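Small print runs deserve a proper rulebook

The position of Grikard on printed rules has been stated before, but it bears restating now that a growing number of small publishers are replacing the rulebook with a link. We consider this a mistake, and one that falls hardest on the people who buy games second-hand or play them many years after release.

The argument for the link is chiefly one of cost. For a run of 3000 copies, a stapled booklet of moderate length adds a modest sum to each box, and publishers working to a tight margin will naturally look for savings. Our members understand this. Rhona Gunn, who prepared the first edition of Clusa for print, reduced her rules from 24 pages to 16 before approaching a printer, and the shorter text was the better one.
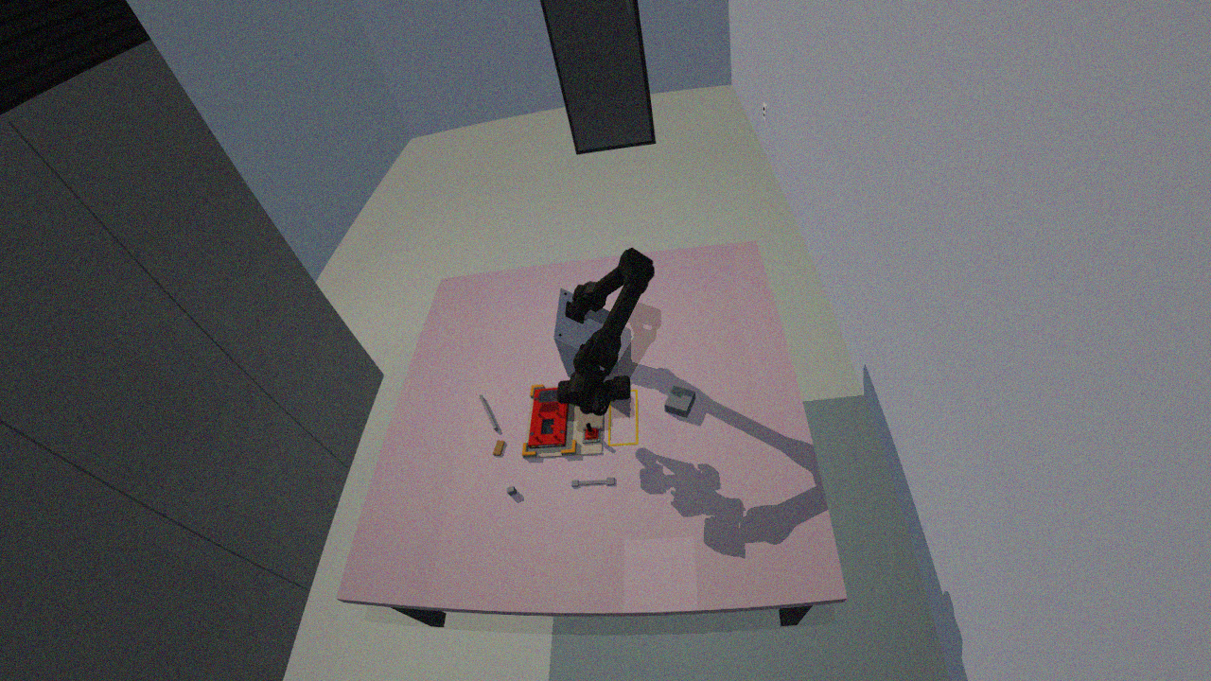 A web address is a promise to maintain something. Of the 375 titles in our lending collection, 136 refer the reader to an online page for at least part of the rules. When we checked these in August, a good many led nowhere. The copy of Eseva, a handsome game in every other respect, can no longer be played with its advanced map by anyone who did not save the file.

Kirsty Jardine has argued in these pages that online rules may be corrected, whereas print preserves every error. The point is fair. Corrections should be published online, and the full rules, as they stood on the day of printing, should be in the box.

We therefore ask publishers to treat the rulebook as a component, costed from the start alongside the cards and the board. Designers should raise the matter before signing a contract. Reviewers, for their part, should state plainly when a game arrives without its rules.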